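Ticket: Pallora 4 stops charging at 72 per cent
Category: Phones and tablets / Battery and charging
Opened by: Arnel Sebastian
Opened: 2024-05-24
Status: Closed by owner

Problem as reported

The phone is a Pallora 4, bought unlocked from the Busolard web shop in April. It charged normally for the first few weeks. After the last system update it stops at 72 per cent, shows the full battery icon and says "Charged". If I unplug it and plug it back in, it says "Charging" for a moment and then goes back to "Charged" at the same figure.

Battery use is otherwise normal. The phone doesn't get hot, the back isn't bulging and it has never been dropped in water. It has a thin rubber case and no SD card. The charger is the one from the box.

What I had already tried before opening this:

1. Restarted the phone, both from the menu and by holding the power and volume down keys.

2. Cleaned the charging port with a dry wooden toothpick. A little pocket fluff came out. No change.

3. Swapped the charging plug for an older one from my previous phone, and then for one borrowed from work. Same result with all of them.

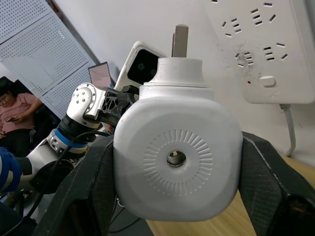
4. Swapped the cable. I used the box cable, then a longer one that I know works with my tablet. No change.

5. Left it charging overnight with the phone switched off. It was at 72 per cent in the morning.

6. Turned off battery saver and removed the only battery app I had installed.

First reply from Gisura support

Thank you for the details. Please tell us the system build number, found under Settings, About phone, Software. Please also open Settings, Battery, Charging habits and tell us whether "Gentle charging" is on or off. Do not do a factory reset yet.

Reply from owner

The build number ends in 53. The one before the update ended in 45, I have it in a screenshot I took for something else.

Gentle charging is shown as off. I turned it on, left it for an hour, and the phone stayed where it was. Then I turned it off again. The switch moves but I can't see that it does anything. There is also a line under it which says "Managed by carrier profile", in grey, and it can't be tapped.

I don't have a carrier phone. I put in an Abubakar SIM when I got it and it asked me to accept some network settings, which I did.
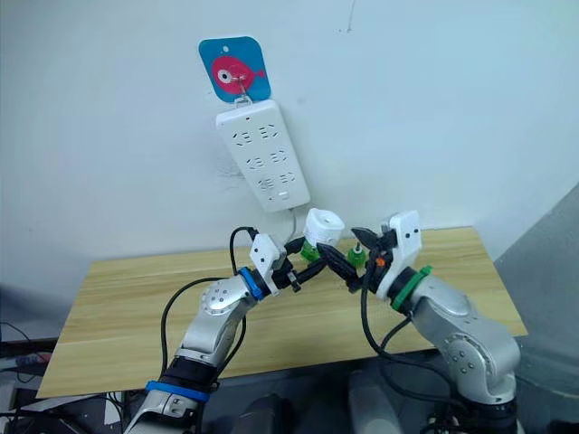
I should add that the grey line was not there on the old build, as far as I remember. I never had a reason to open that page until now, so I can't swear to it. The help page on your site only shows the switch and nothing under it.

Second reply from Gisura support

The line is what we were looking for. On build 53 the phone can take a charging limit from the network settings file. Unlocked phones are meant to ignore it. Yours has kept it, and the switch has no effect while the file is loaded.

Please do the following in order:

1. Back up your messages and photos.

2. Turn off the phone and remove the SIM.

3. Start the phone without the SIM and connect to Wi-Fi.

4. Go to Settings, System, Reset options and choose "Reset network settings" only. This removes saved Wi-Fi passwords and paired Bluetooth devices. It does not touch your files.

5. Restart and open Charging habits. The grey line should be gone. If it is still there, stop and write back with a screenshot.

6. Charge the phone to the top with the SIM still out.

7. Put the SIM back. When the phone offers network settings, choose "Calls and data only" and not "All settings".

Please also let us know what the phone was plugged into during your tests, as we are asked to record this before a ticket can go to the software team.

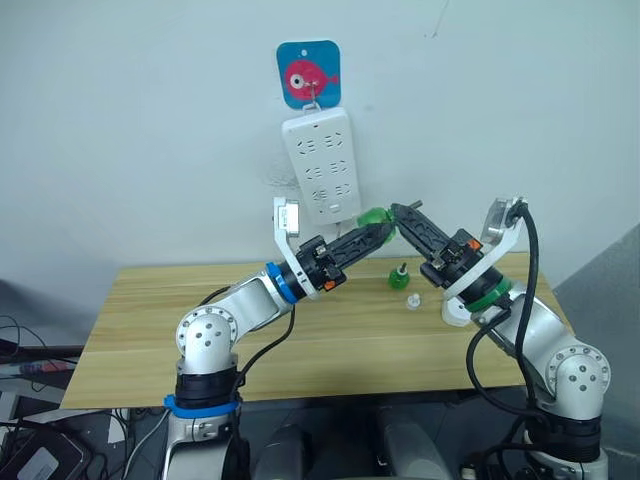
Reply from owner

I did steps 1 to 5 last night. The grey line disappeared after the restart and the Gentle charging switch now shows a short explanation when I tap it, which it didn't before. On the question of what it was plugged into, for the overnight test it was a double wall socket in the bedroom, nothing else in it. The other tests were done on a white power strip like the one hanging on the wall in the photo, and the reading was the same on both, so I don't think the socket comes into it.

Step 6 took almost 45 minutes from 72 per cent. It went past the old figure without stopping and reached 100.

Step 7: the phone did offer the settings again as soon as the SIM was in. "Calls and data only" was on the second screen, behind a link marked "More". Calls, texts and mobile data all work. I had to pair my headphones and the car again.

I have charged it once more since then with the SIM in. It went to 100 again, so I am happy for this to be closed.

Closing note from Gisura support

Cause recorded as carrier charging limit applied to an unlocked phone, build 53. Passed to the software team. Until there is a fix, the network settings question may come up again after a SIM change or a system update. Choose "Calls and data only" each time.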